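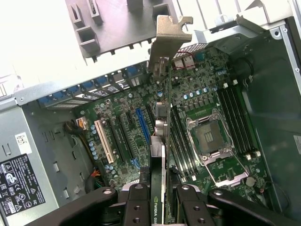
The Brerholm open day ran on a Thursday in May, which suited me because the Jadinitz train is nearly empty by mid-morning. The invitation had promised "robots that learn computer repair by being shown." I have read that sentence, with the noun changed, on a lot of invitations. I went mostly to find out who does the showing, and how much of it there is.

Quite a lot, as I learned. The project is called Mokberg and lives in a ground-floor room behind the main workshop. A desktop tower lies on its side on a slatted aluminum table with the side panel off. The arm reaches in from above and behind. An operator sits a few steps away with a pair of hand controllers and a monitor, and drives every movement. The robot records what its joints did and what its cameras saw, and that recording is what they call a demonstration. Later a model is trained on the pile.

I want to be clear about this part, because the wall poster wasn't. During the hour I spent at the table, a person was moving the arm. Several visitors near me were talking as if the thing were thinking. The staff did correct them when asked, but you had to ask.

## The table

The work is taking parts out of a PC and putting parts in. Beside the case is a gray 3D-printed tray with a place for each piece: a tall slot for the hard drive in its blue caddy, a shallow pocket, a long groove. It's a sensible design. It also does a good share of the job, as far as I can tell. A part that always starts in the same pocket, facing the same way, is a much easier part than one in a drawer full of loose screws and old ribbon cable. I asked if the tray moves between recordings. It moves "a bit." I asked how big a bit was and got a hand gesture.

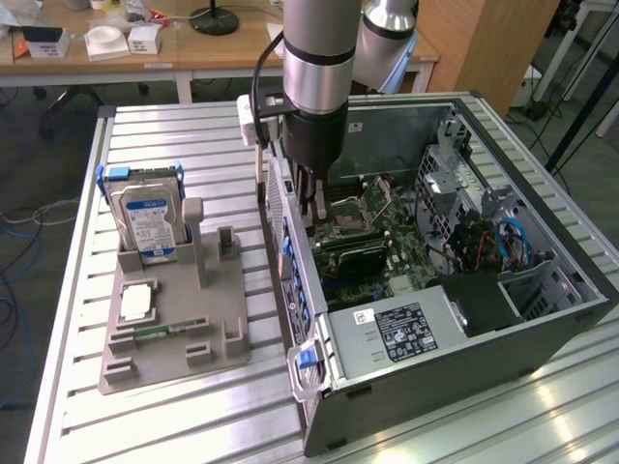 *The arm reaching into the open tower, with the parts tray on the left.*

Operators are supposed to record 50 demonstrations of one step before changing to another. The step on the schedule that morning was the graphics card. I had expected this to be dull and it was the best thing I saw all day. Lining up a card edge with a slot is fiddly enough with your own fingers. Doing it through controllers, with no feel for how hard you're pushing, looks miserable. The operator would lower the card, stop, back off, turn it slightly and come down again. One attempt was thrown out because the bracket had caught on the rear of the case. The operator pressed a key, sighed and started over.

Where do the thrown-out attempts go? They are deleted. To me that seems a waste, because the recovery from a snag is what a repair robot would need most, and a set made up of clean runs teaches it a world where brackets don't catch. The guide said the team was "discussing" keeping some of them.
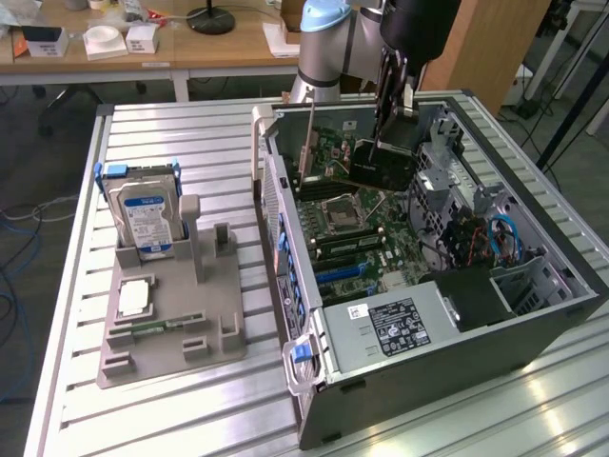 *A graphics card under the gripper, at the motherboard.*

## The numbers, such as they are

A slide in the hallway gave the total recorded so far as 1,134 demonstrations. No success rate for the trained model appeared beside it, or on any other slide. When I asked for one I was told that evaluation was ongoing and that results depended on the step. I'm sure they do. A table with one row per step would have fit nicely on the same slide, though, and the font was large.

I also asked how many different towers were in the set. The answer was 2. So whatever has been learned is about two machines, on one table, with one tray. That might be a perfectly good place to begin research. It is a long way from "computer repair," and the brochure shows a bench piled with all sorts of equipment.

The hand-guided version was in the next bay. There you take hold of a smaller arm yourself and walk it through the motion while it remembers. Visitors were allowed to try. I waited 40 minutes and got one turn, moving a foam block into a cup. It is oddly pleasant, a bit like steering a heavy door, and I noticed I was gentler with it than I am with my own laptop. On playback the arm repeated my path exactly, including the wobble where I had changed my mind. The block went in. Then somebody shifted the cup a hand's width and the arm put the block down on the table with complete confidence. The guide said playback was only meant to show the recording side, and that learned policies cope better. Fine, but then show us one of those coping.

## Small parts

I went back to the main table before the end, mostly to look at the latches. The tower has a row of blue ones along the drive bays, and you release a part by lifting the right one with a fingertip. On the wrist camera's monitor they look enormous. They also look nearly identical, and picking out the one that's standing up is easy for us. I would like to know how often the model picks the right one unaided. It's on my list with the other questions that went unanswered.
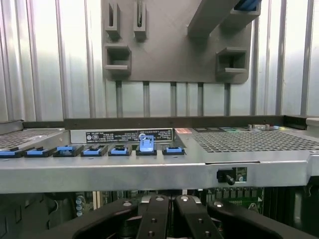 The objection I heard over coffee was that I had the wrong yardstick altogether: a dataset is judged by whether other labs can use it, the open day was there to show how the recording is done, and anyone who has tried to flip a latch that size by remote control would be less grumpy about the pace.

I'll accept the last part. As for other labs, the data isn't public yet, and the guide couldn't say when it would be.

Practical notes for anyone going to the next one. The Győri café across from the gate is better than the canteen. Bags have to be left at the front desk. Go to the hand-guiding bay first, before the line forms, and ask at the main table who is driving.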